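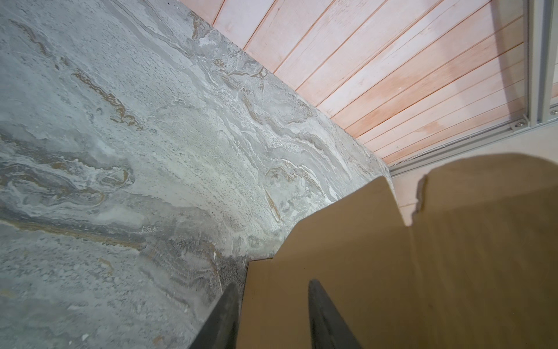
Department of Property and Land Studies, Gekent College

Student Projects > Housing & Real Estate

Search this site Enter keywords Go

Do listing adjectives tell a buyer anything? A project report on home ads in Brastby

Our group started with a simple doubt. Agents in Brastby say that a well-written listing sells a house faster, and two of the training handouts we were given in first semester repeat it without a source. We wanted to see whether the words in a listing line up with anything a buyer could check.

We took 99 listings for detached homes from the Vandar listings site, all posted in April. We left out condos, empty lots and anything marked as a rental. For each one we saved the ad text, the asking price, the floor area and the year built. Then we marked every word that praised the house without stating a fact. "Three bedrooms" is a fact. "Stunning" is praise. "Updated" gave us trouble, and we argued over it for most of a Wednesday afternoon before deciding that it counted as a fact only if the ad said what had been updated and when. Most of them didn't.

What we expected

The usual claim would predict that praise words cluster on better houses, meaning newer, larger or recently renovated. If so, a buyer could treat the words as a weak signal. A more cynical guess is that agents use the same words on everything, and the words carry no signal at all.

What we found

The cynical guess did better, though it isn't a clean win. Older houses had slightly more praise words than newer ones, and small houses had about the same as large ones. "Spacious" appeared in ads for some of the smallest homes in the set. "Must see" turned up so often that we stopped discussing it.

Kitchens got the most praise of any room. Countertops were named by material in plenty of ads, but hardly any gave the age of the furnace or the roof, and those cost a buyer far more if they fail. We found 23 ads that mentioned natural light and gave no direction for the windows. Only 4 gave a roof age.

We also tried to look at time on the market, since that is what the handouts talk about. We had to drop most of this. Listings on Vandar can be taken down and reposted, which resets the clock, and we had no way of telling a new listing from an old one with a fresh date. Anybody who quotes days on market from that site should be asked how they handled this.

The Magnusson checklist

Part of the assignment was to test a tool that is already in use. We picked the Magnusson checklist, the one-page form our department hands out for reading an ad before a viewing. It asks the reader to cross out every praise word and see what remains. We liked it more than we expected to. Some ads shrank to a single line. It has a weak spot, though – it treats a short ad as an honest one, and a short ad may just be a lazy one.

Limits

One month, one town, one site. Spring ads may be wordier than winter ads. The same people who chose the praise words also did the counting, and we went in suspicious, so some of what we found may be what we were looking for. We did not talk to any buyers. We did not visit the houses either, which means we can't say that a "charming" house was not charming.

We would not tell a seller to pay extra for ad copy on the strength of this project, and we would not tell an agent to stop writing it. If another group picks this up, the first job should be getting sale dates from the county records – we asked too late in the semester and the request had not been answered when this report was due.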